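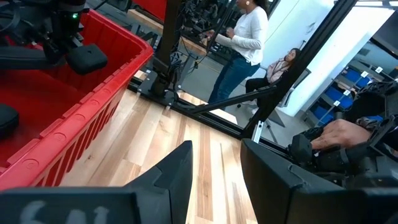 Figure 6.1 View from a wrist-mounted camera between the two gripper fingers, with the red bin at left and an operator's hand on a control device at lower right.

Chapter 6
Learning from Teleoperated Demonstrations

In Chapter 5 the policy was given and the task was to execute it within joint and force limits. We now consider how a policy may be obtained from records of a person driving the arm. The method is called behavior cloning. Its simplest form is supervised regression: each observation is paired with the command the operator issued at that time step, and a model is fitted to reproduce the command from the observation.

Two questions occupy most of the chapter. The first is what the observation should contain. A wrist camera moves with the gripper, so the fingers keep nearly the same place in the image while the bin and the floor shift with every motion. This makes the last few centimeters of a grasp easier to learn. It also brings in material unrelated to the task, such as people standing or seated beyond the workspace, and a model trained on too few sessions may come to depend on it. Section 6.2 treats cropping and masking; Section 6.3 treats the addition of a fixed overhead view.

The second question is how errors accumulate. A small deviation takes the arm to a state the operator never visited, where the fitted model has no basis for its next command. Section 6.4 derives the standard bound, which grows with the square of the episode length.

The running example is the Poren bin-picking set, collected by Zdenka Nikolaidis at the Lerkex laboratory. It holds 2830 episodes, of which 300 are reserved for testing – these must not be used to choose the crop or the learning rate. Episodes in which the operator released the control before the grasp closed are kept and labeled as incomplete.

Readers should be familiar with the frame notation of Chapter 2. Commands are expressed in the gripper frame unless a base subscript is shown.

6.1 Notation and Recording

Let o(t) denote the observation at step t and a(t) the command.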